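The path inspector's new colleague

I've been walking paths for a living for long enough that my knees have opinions about it. The job title is longer than that but walking paths is the job. You start at one end with a clipboard, you write down what's broken, you get to the other end, and then you have to walk back to the truck.

This spring we got Jikden. Jikden is the robot. It goes along on its own, looks at the ground, and sends what it saw to a piece of software called Indell, which sorts the ground into grades from good to bad. I am the person who reads what Indell says and decides whether I agree. On paper this is a promotion. In practice I got a second monitor and a chair that leans back too far.

The first stretch they gave it was the old concrete out at Sial, which I would have called unfair if anyone had asked me. Even I don't know how to score that one. There are cracks, dirt has packed into the breaks, weeds have come up through the dirt, and at the far end it pretty much gives up and turns into field. On my old form there was a box for "cracked" and a box for "overgrown" and I used to tick both and draw a small sad line between them.
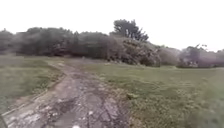

Indell gave me 400 items to review from the first run. I want to be fair to it. A lot of them were good. It had logged cracks I've stepped over for years without writing down, which was a little embarrassing, and my supervisor Pauline Bellamy was kind enough not to bring it up more than twice. It had also logged several shadows, and a weed, separately, as a weed and as a hole.

So now my day goes like this. I come in, I get coffee, I open the queue. Yes, yes, no, yes, shadow, yes, weed. By eleven my eyes feel like they've been sanded. I used to come home with sore feet and a sunburned neck and now I come home and can't look at my phone, so I suppose that's a health benefit.

What I didn't see coming was missing the dull bits. On a clipboard day you'd get a long run of nothing much wrong, and your mind would wander off, and you'd be paid for it. The asphalt stretch was always that for me. Some worn surface, edges going crumbly, leaves all over, next line on the form. I planned most of my kitchen on that path. Now the nothing-much-wrong gets filtered out before it reaches me and the only thing in my queue is trouble, all day, one piece after another.

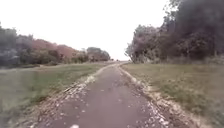
The asphalt stretch, crumbly at both edges. I'd have given it a 2.

The crew has mixed feelings. The repair guys like it, on the whole, since they get a location now instead of my handwriting. The two of us who did the walking are less sure. We were told at the meeting on 30th April that no one's hours were being cut, and so far they haven't been. We were also told we'd be "freed up for higher-value tasks." I asked what those were and got told they were being identified. I've been keeping an eye out for them in case they turn up in the queue.

I did win one thing. I get one walking day a week, officially to spot-check the scores, and it's in the June schedule in ink. Tumusell is first, where there's a stile I don't think Jikden is going to enjoy.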